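Course: Household Space and Daily Life
Handout 6: Writing about rooms
Prepared by Attila Csizmadia

Please read this handout before our meeting. It contains the main points of the lecture and the task for July. The longer reading, the Sokimthorpe survey, is in the course folder.

1. Why we study rooms

When we ask people how they live, they usually tell us about work, family and money. They speak less about furniture. But the furniture decides many small things in a day: where one eats, where the letters are put, who must stand up when another person wants to pass. In this course we call these small things "habits of place". The term is from the Lehner lectures, and I keep it although it is not very elegant.

A room has a plan and it has a use. The plan can be drawn in one afternoon. The use takes longer to learn. In the Sokimthorpe survey the students collected 2825 short entries from people who wrote down what they did at home and in which room. Many entries say "kitchen" when the person means only the table.

2. Tables and beds

The table is the most difficult object to classify. It is made for eating, but the same table serves for homework, sewing and bills. Lehner gives it the name "open surface". A bed is a "closed surface", with one main use and several secret ones (reading, telephone calls, folding of clothes). In small homes this difference becomes weak. The bed takes the work of the table in the daytime, and a blanket is put over it.

Notice also that a plant or a vase can close a part of an open surface. If it stands near one end of a table, that end is seldom used for plates. Keker calls this "soft furniture planning", and you will find the term in the exam list.

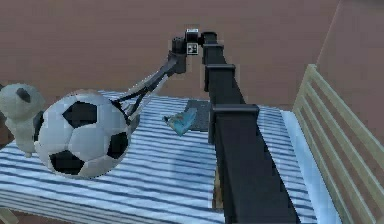 A striped blanket on the bed. In the next two, a long table with a green pot or vase.

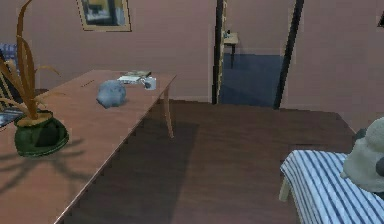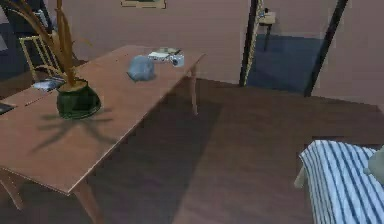 3. How to write a room description

Your description should be useful for a reader who has never visited the room. Please follow these rules.

Begin with the largest object and say where it stands in relation to a wall or a door.
Use the present tense.
Keep what you see apart from what you were told. "The chair is by the window" is one kind of sentence, and "my aunt sits there in the evening" is another kind.
Do not write "cozy" or "modern". These words tell me about you and very little about the room.

Last year many texts began with the color of the walls and came to the furniture only in the final lines. I took points away for this, and I will do it again.

4. Task

Choose one room in which you spend time every day. Write 1000 words in 2 parts: first the plan, then the use. Add a simple drawing by hand. The Gusent method of symbols is welcome but not required. If you share the room with other people, ask them before you write about their habits, and change their names.

Bring the text on paper. We will exchange papers in pairs, and your partner will try to draw your room from your words alone.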